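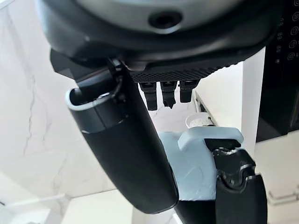
Llevo desde septiembre con el molinillo de café manual Herley y ya me han preguntado tantas veces por él que prefiero dejarlo escrito de una vez. Aviso de que no soy barista ni nada parecido, tomo dos cafés al día (tres si he dormido mal) y antes de esto compraba el café molido del súper sin ningún remordimiento.

Me lo recomendó Yolandi Maluleke, que lo usa en su casa para prensa francesa. Me costó 49 euros, que para un cacharro que se mueve a mano me pareció un dineral, la verdad. Dudé bastante con el de Temasdale, más barato, pero el depósito era diminuto y me veía moliendo dos veces cada mañana.

Lo primero, el ruido. ¡Qué maravilla! Vivo en un piso con paredes de papel y el eléctrico que me prestó mi hermana despertaba a media escalera. Este suena, claro, pero es un crujido suave y puedo moler con la puerta de la cocina cerrada sin que se entere ni el gato.

Con 30 gramos tengo para la cafetera grande y de ahí no paso, porque el brazo se cansa, sobre todo si el tueste es claro. Con tueste natural oscuro va como la seda. La rueda de ajuste tiene ocho posiciones y yo vivo en la tercera para la italiana. Para espresso no lo compraría: lo probé en la máquina de Khanyisile Swanepoel y, aun en lo más fino, el agua pasaba volando y salía un aguachirle bastante triste.

Cosas que me gustan menos: la manivela baila un poco desde Navidad y hay que apretarla de vez en cuando; el frasco acumula estática y siempre acabo con polvillo por la encimera; y las instrucciones vienen en una hojita con una letra imposible, sin una palabra sobre cómo desmontar las muelas. Escribí a la tienda, Dalbridge, y tardaron ocho días en contestar, aunque luego me mandaron un PDF bastante decente y una arandela de repuesto gratis.

Para limpiarlo, brochita seca y ya está. Yo lo hago los domingos, cuando me acuerdo.

¿Lo volvería a comprar? Para italiana, filtro o prensa, sí, sin pensarlo mucho. El café me sabe mejor y me he aficionado a comprar grano en bolsas pequeñas, que es un vicio carísimo. Si sois más de dos en casa, iría a por uno eléctrico. Ah, y no perdáis la tapa de goma, que no la venden suelta (ya lo he preguntado).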